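Category: Grippers and end effectors

Re: [gripper-list] wedge fingers vs. the flat pads

On a morning in May, Horațiu Căpraru wrote:

> Upendo mentioned that you have been running the Dullico wedge fingers
> next to the Mabula flat pads. We are about to order for two arms and
> I would like to know three things before I sign anything.
>
> 1. Do the wedges get under thin stuff, or do they just push it along?
> 2. How bad is the view from the wrist camera with the fingers in it?
> 3. Did you have to change anything in the Jandow controller?
>
> We mostly handle soft goods. Folded items, fabric, some ribbon. The
> flat pads we have now are fine on boxes and poor on everything else.
>
> Horațiu

Horațiu,

I'll take these in your order. Both sets went on the same arm, with the same camera and the same mount, so the fingers were the only thing that changed between runs. We did 860 grasp attempts with the wedges and 713 with the flat pads. The numbers don't match because I lost part of an afternoon to a loose connector while the pads were on, and I didn't go back and make it up.

1. Thin stuff. The wedges are better, but the approach matters more than I expected. If the tip comes down straight it lands on top of the item and stays there. If you tilt the wrist a little and let the tip slide in along the table, it gets under fabric edges most of the time. The flat pads almost never got under anything lying flat. They did fine when there was a fold or a bump to squeeze from both sides.

Folded items with some body to them went well with either set. A compact umbrella is an easy pick across the middle and a bad one near the end, where a finger can come down on a wrist loop and drag it. Zlatko wrote a rule that keeps the grasp point away from the last part of any long item. That fixed most of it, and I can send you the rule. It is short.

The hard items were the fabric and plastic decorations. They weigh next to nothing and the wings crumple as soon as you touch them. With the wedges I had to drop the closing force to the lowest setting that still held. I would not call this solved. Nélida thinks a soft strip on the inside of each tip would help, and she has cut a pair to try. I haven't mounted them yet.

2. Camera view. Both wedges come up from the bottom of the picture and you see the tips the whole time. I like that, as you can check the tip against the item right up to contact. The cost is that whatever is behind a finger is gone. The taper helps some. The flat pads are wider and blocked more of the table, and with those I ended up backing the arm off to get a second look before closing.

The other thing to watch is pale items on a pale table. Our surface is whitish and scuffed, and a lot of the test items are nearly the same tone. The detector missed these more often than anything dark. Birutė wants to swap in a darker sheet. I would leave it alone until the finger comparison is done, or we won't know which change did what. 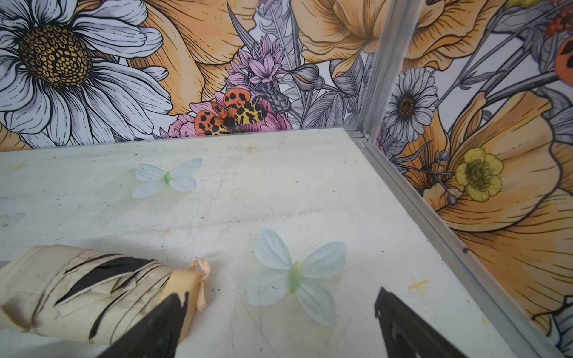 Wrist camera view, wedge fingers on either side of the larger butterfly. Umbrella at lower left.

The patterned walls did not bother the detector as much as I had feared. We did crop the upper part of the picture for the pads and for the wedges both, so take that for what it's worth.

3. Controller. Two changes. The tool length has to be set again when you swap fingers -- don't trust the value in the Dullico sheet, measure it. And the closing speed needs to come down. The Jandow default is fine for boxes and too quick for anything you could blow off the table. The force limit is on the same page of the menu. Swapping a set and redoing the tool length took me up to 37 minutes, the first time being the slowest.

If it were my order I would get the wedges for one arm and keep your flat pads on the other. Boxes are still better with the pads. Trinasari also makes a finger with a rounded tip that Upendo has used, but I haven't had one here and can't compare.

One question back to you. Are your ribbons attached to something, or loose? We only have the attached kind in our set, and if yours are loose I'd want to run some before telling you the wedges will do it.

The log is a plain text file with one line per attempt. Let me know if you want it and I'll put it in the list's file area with Zlatko's rule.

Birutė, Nélida, please correct anything I have wrong on your parts.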